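Sunday Names for Ordinary Towns
7/26/21

I moved from Menotville to Delthorpe in January, a distance of two bus changes, and I am still being told I talk funny.

The trouble is bread. In Menotville a round soft thing with bacon in it is a batch. Ask for a batch in Delthorpe and the woman at Hennessy's bakery will want to know how many dozen. I have now tried three words on her and been corrected each time, once by the queue.

Then there is the alley behind my house, which I called a jitty until next door took me aside. It's a ginnel. Further up the hill it becomes a snicket, at a point everyone agrees on and no map shows. The 123 bus stops there, if you ask for the right one.

I have started a list on the fridge. My mother rang last week and I told her I was nipping down the ginnel. She went quiet for a bit, then asked if I was eating properly.

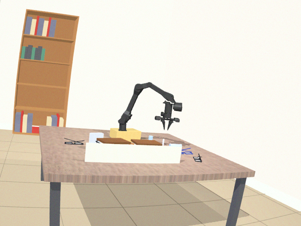 Black arm, yellow base, wooden table.

Next month I'll attempt the word for slippers. Gudel market sells them under two names, at different prices.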